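Gripper trials on the chessboard: Patov, Olus and Tripathi fingers

Gallery and bench notes, Kistisby project
Compiled by Zuleica Fontes, Sat 9 February

This page collects the tabletop trials of three finger sets on the same low-cost printed arm. The arm, the servos and the controller stayed the same throughout. Only the fingers, the closing limit and the approach height changed from one set to the next. The log holds 2,242 pick attempts, most of them made in January, and the raw file is kept with the part drawings.

The task is moving chess pieces from square to square. It suits finger work because the pieces are narrow at the neck, wide at the base and different heights, and because the neighbors get in the way. A gripper that does well on a single pawn in open space can still fail when it has to come down between two others.

Setup

The arm is clamped beside the board and reaches in low. Board position is taken from the corners at the start of each session and then left alone. If the board gets bumped, the session is stopped and the corners are taken again. Early on we tried correcting the offset by hand in the controller, and the numbers drifted enough that a whole evening of attempts had to be thrown out.

Pieces are wood, unweighted, with felt removed. Felt added a small amount of slip on release that we could not separate from finger error.

Patov fingers

Flat pads, parallel travel, hard plastic faces. They close quickly and repeat well, and they are the easiest set to print. Grip on a pawn neck is a line contact, so the piece swings if the arm stops short. Lowering the travel speed to 80 mm/s took out most of the swing and cost very little time per move.

The pads are wide for a crowded board. With pieces on both sides of the target, the outer edge of the pad touches a neighbor before the inner face reaches the neck. We shaved the outer edge down and the contact events dropped, though the pad then flexed under load.

Olus fingers

Curved tips with a soft liner. These hold round heads better than the Patov set and are forgiving when the center estimate is a few millimeters off. The liner is 9 mm wide and glued along the back only. It peels from the top first — check it before every session, and replace it when the corner lifts.

Release is the weak point. The liner sticks slightly to varnish, and a light piece can tip as the fingers open. Adding a short pause at the bottom helped. Opening in two stages helped more, and that is now the default in the controller profile.

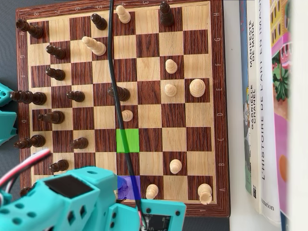

The same two-stage release was carried over to the remaining set so that the comparison would be fair. Closing limits were set again for each finger type after the change, using a tall piece and a pawn as the two reference sizes.

Tripathi fingers

Narrow tips with a shallow V groove. The groove centers the neck on closing, so the piece ends up in the same place in the hand nearly every time. Clearance between neighbors is the best of the three. The drawback is height: the groove is short, and if the approach is too low the tips close on the flare of the base and push the piece out.

We ended up with one approach height for pawns and another for everything taller. With both in place, the longest run without a failed pick was 49 moves. Neither of the other sets came close to that on the same positions.

Cable routing

Cables were a larger source of trouble than expected. Any lead that crosses the board can drag on a base during a reach, and the log then shows a placement error that has no cause in the gripper. Sessions where a lead was seen to touch a piece are flagged in the log and left out of the comparison. A printed clip on the forearm is drawn but not yet fitted.

Settings in use

Patov: 80 mm/s travel, single approach height, trimmed pads.
Olus: two-stage release, liner checked each session.
Tripathi: two approach heights, two-stage release, groove cleaned with a dry brush.

Part files for all three sets are available on request. Please state which servo horn you have, as the mounting holes differ.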